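Piltis Household Tasks Program
Progress report to Yeoh, period ending February
Prepared by Greer Kinnear

Short version for those reading this between meetings: the machine can now tidy up a tennis ball. It cannot yet tidy up much else, and it would like you to put the ball somewhere sensible first.

When we wrote the proposal, the headline goal was "clear a family room floor unattended." We have since met several family rooms. Larasati Sutanto suggested in our first planning meeting that we start with one object and one bin, and she has been gracious about being right.

Where we are

The demonstration set for the pick-and-drop task stands at 1594 recorded episodes, all done by people holding the grippers in their own hands. Adaeze Danladi runs the sessions and throws out anything where the operator fumbles in a way we wouldn't want copied. She threw out 371. Those are not included in the number above, and Teguh has asked me to say so clearly after last quarter's confusion.

Work at hand:

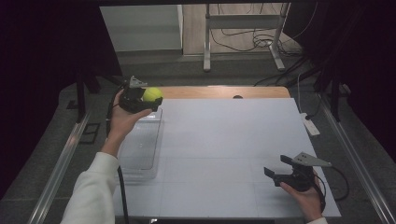
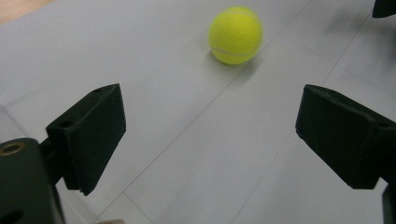 Tennis ball task, one view of the table and one from a gripper.

The policy trained on this set picks up a ball and drops it in the bin reliably when the ball starts near the middle of the work area. Near the edges it gets shy. With two balls it will sometimes go for the space between them, a compromise that pleases neither ball. Anjani Hutapea thinks this is a data problem and wants more episodes with clutter. Teguh Khoo thinks it is a model problem and wants more computer time. Both requests are in the budget table, where you may enjoy them side by side.

Clear bins remain a nuisance. The model is not always sure where the wall is, and a ball let go on top of a rim can end up anywhere in the building. We could switch to an opaque bin tomorrow and our numbers would look lovely. We have left it alone — people own clear bins.

Where we are not

Socks: started, 12 episodes, paused. A sock has no correct shape and the gripper knows it.

Dishes: not started. The proposal said we would have started.

Shop-floor trial with Gerkon: they would like parts sorted into trays at the speed of a bored teenager. We are currently at the speed of a very careful grandparent. They have agreed to wait until we have something worth driving over for.

Spending

On plan except for cables, where we went over by $700. The Roteck replacements have held up so far and I don't expect to ask for more.

Next period

Adaeze will collect edge-of-table and two-ball episodes first, then go back to socks. Teguh gets one training run on the existing data before anything new is added, so that he and Anjani can settle it. We would like to move the dishes milestone back by one period and would appreciate an answer before we buy any plates.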